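**Pestinness** is a grasp-planning and control package for robot arms fitted with two-finger grippers and a small camera at the wrist. It was written by Apolline Chauvin at Bodin, a software workshop in Vondovholm, and it has a loyal following among people who like their robot code short and readable. The name covers three programs: a detector, a planner and a finger controller, which talk to each other over a plain message queue.

## How it works

The detector looks for the outlines of small rigid objects and gives each one a center, a heading and a confidence score. Objects that run past the border of the view are kept as "partials" – they can't be picked, but they still count as obstacles. This is one of the package's nicest ideas, and it saves a great deal of bumping.

The planner then proposes pairs of contact points on opposite sides of each whole object. By default it considers 60 pairs per object and throws out any that would bring a finger down on a neighbor. The finger controller takes over for the last stretch, closing at a steady speed until the motor load rises on both sides.

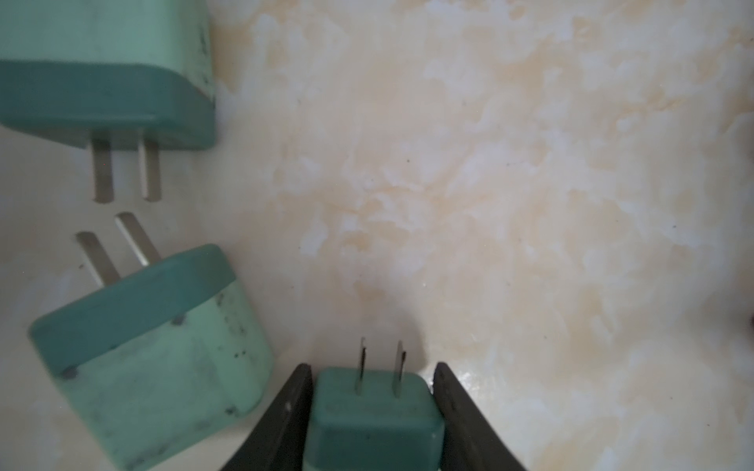
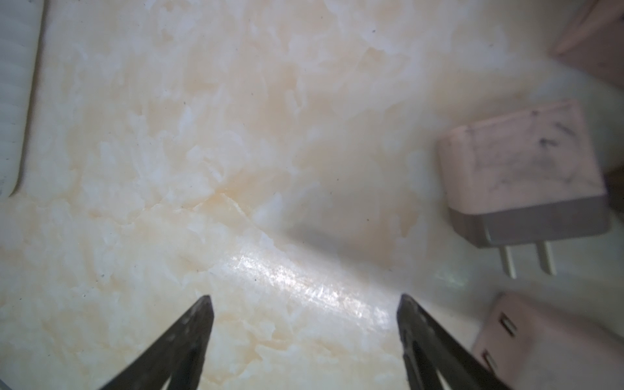 Power adapters have become the favorite test objects of Pestinness users, and it is easy to see why. They are small and boxy, they come in many colors, and their prongs give them a clear front. A teal-green one held with its two prongs pointing away from the fingers shows the grasp the planner scores highest: contact on the two sides of the body, with the metal left free. The pale pink ones are harder work for the detector, as a blush body on cream and apricot marble offers little contrast, and glare from a polished top can wash out an edge completely. Version 80 added a glare mask for this purpose, and it is a lovely piece of work – bright bands are marked as "unknown" and the outline is bridged across them from the parts on either side.

## Tooling

Every attempt is written to a log that can be replayed step by step in Fatach, the companion viewer. Fatach draws rejected grasps as well as the chosen one, so a bad decision can be traced back to the rule that allowed it. The shared log library holds 2,517 attempts, and new ones are checked by hand on Tuesday mornings before they go in.

## Known limits

Pestinness has no model of cables or cloth. Objects stacked on each other are often merged into one outline, and a fix is planned for October.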